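3/22/23

Candwood drawer task, fault notes. Writing this up while I still remember what I did in which order, so apologies if it wanders.

So the short version is that the right arm went through the cabinet again. Through it, in the sim, without a single contact warning, and then the solver noticed all at once and threw the whole arm sideways hard enough that the joint limits tripped. If we'd sent that trajectory to the real arms we would be buying a new wrist and probably a new cabinet. I've put a hold on all exports from this scene and I'd like it to stay there until we've all agreed it can come off.

The run was the overnight batch, 728 episodes, policy from the Kutico branch, no changes to the scene file that I knew of (more on that in a minute!). I came in, saw the success rate and was very pleased with myself for as long as it took to make a cup of tea. Then I looked at the torque plots. Episode 469 has a spike on the right shoulder that goes clean off the top of the axis, and when I rescaled it the rest of the curve turned into a flat line.

Replayed 469 from the saved states first. No fault. Replayed it again with the controller live and got the fault on the second go, at nearly the same step. That cost me most of the morning, as I'd assumed the saved states would be enough and they aren't – they restore positions but the contact cache starts empty, so whatever has been building up in there is gone. Worth knowing for next time. Replay live or don't bother.

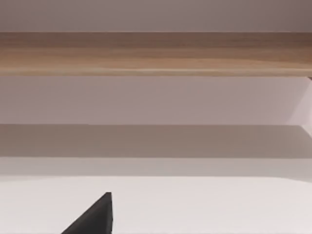 The wrist camera stream was my first suspect. The policy leans on it heavily, and back in September we had that business with the Rashti driver handing over stale images, so I went through the timestamps looking for repeats. Nothing. Every one of them is fresh and in order. I also tried running with the wrist stream delayed by 2 steps on purpose, to see if I could make things worse, and the arm got a bit hesitant but never went near the cabinet. So I've crossed that off and I owe the driver an apology.

Next I turned on the collision shapes, which I should have done before breakfast. The drawer is fine. Front, sides and base all have their own boxes and they sit where they should. The cabinet has one box for the top board and then nothing at all for the recessed part underneath. It looks solid, it renders solid, it casts a shadow, and you can put a gripper straight into it. The spike comes when the arm lifts back out and meets the top board from below, already overlapping it. The solver has to get rid of all that overlap in one step and you get a catapult.

I checked the file history and the missing box went when the scene was re-exported through Nutel to fix the wood texture. That was me. I ticked the option that merges small shapes and it merged one of them out of existence. I've put the box back by hand and rerun 80 of the episodes, starting with the worst ones, and no spikes so far, but two of them now fail the task properly – the arm stops against the plinth and pushes until the time runs out. I think the policy has learnt that it can cut the corner there. It would have, wouldn't it, with nothing in the way.

Which means the success rate from last night is no good and I don't trust the ones from the week before either.

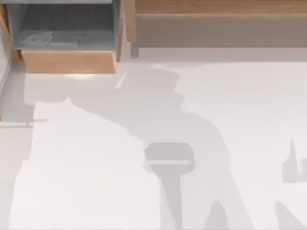
A comment left under my draft of this asks why the force cut-out didn't catch it, seeing as it's meant to stop the episode well before the joint limits do. Good question, and I had to go and look. The cut-out reads the filtered torque, and the filter is long enough that a spike lasting one step barely moves it. On the real arms there's a separate hardware stop, so we've been relaxed about the software one, probably too relaxed. The same comment suggests checking raw torque alongside the filtered value and stopping on either. I've done that on my branch and 469 with the old scene file now ends one step after the spike, as it should.

Still to do:
Compare the shape list before and after every export, and refuse to load if anything has vanished.
Rerun the full batch on the repaired scene with the raw torque check on.
Go back through the older Candwood scenes for the same merge option. I used it on at least one other.
Retrain from before the re-export. I haven't started this and would like a second opinion on how far back to go.

Hold on exports stays. The old scene file is in the faults folder with "do not use" in the name, please leave it there as I still need it for testing the cut-out.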